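From: Frida Hjaltadóttir
To: Jultari cat and dog rescue list
Date: January 3, 2020
Subject: Re: Ella and the transport van

Leonidas Karras wrote:

> I read in the last update that the July cats from the Flungate farm
> are still not all placed. I thought the county was taking half of
> them. Can someone tell me where things stand? Also, is Ella spoken
> for? My sister has asked me twice. She has a fenced yard and one
> older dog, a male, neutered.
>
> And are we paying for the Hedegaard van again this year or not? I
> would like to know before I send in my dues.
>
> Leonidas

Leonidas,

The county took none of the cats. They said in July they would take half, then they said their shelter had ringworm and they were closed to intake, and after that they stopped returning calls. Sólveig has the letters if you want to read them. All the cats stayed with our foster homes. Eight are still waiting. Five of those are adults who have not come around to people yet and will probably go to barns. The other three are friendly and could go anywhere, but two of them have to go together.

Ella is not spoken for. She had an application in November and the family backed out when their landlord said no. She is good with male dogs and bad with most females, so your sister's house sounds fine to me. Have her fill out the long form, not the short one. The short one is for cats. Rónán does the home visits on your side of the river and he is away until the middle of the month, so she should not expect a call before then.

The van. We spent $3481 on it last year, and $611 of that was the repair to the rear door, which Hedegaard says was our fault and I say was not. They have offered us the same rate again if we sign for the full year. Ívar thinks we should go month to month, as we hardly used it in the spring. I lean his way, but month to month costs more per trip and we would be stuck if we got another call like Flungate. It needs a vote. Please reply to the list with yes or no on the full year, and if you vote no, say what you would do about the long runs. "Use our own cars" is not enough of an answer when there are crates stacked to the roof.

A few other things while I have everyone.

Rabies certificates go in the blue binder and nowhere else. I found two in the glove box and one in a bag of litter scoops.

The microchip scanner is at my house. If you need it, call first. The spare one does not read the older chips, so a blank on that scanner does not mean the animal has no chip. Please have a second scan done before you list anything as a stray.

If you foster, send me the weights for the kittens every week, even if they have not changed. The clinic asks for them when we book surgery and I end up calling six houses the night before.

The new foster sheet is Form 502. Throw out the old ones. It has a line for food allergies and a line for who in the house has a key.

Frida

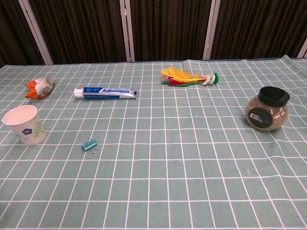
Foster homes with puppies or young cats, please go over the household safety page on the new sheet again before you take anyone in. The clinic's list of things swallowed is mostly string, hair ties and food packaging. Clear the tables at night, and that includes the small stuff people stop noticing, like a crumpled snack wrapper or a paper cup. A cloth on the table is one more thing for a kitten to climb or pull down, so take it off if you can. If an animal has eaten something it should not have, call the clinic first and me second, and keep whatever is left of it so they can see what it was.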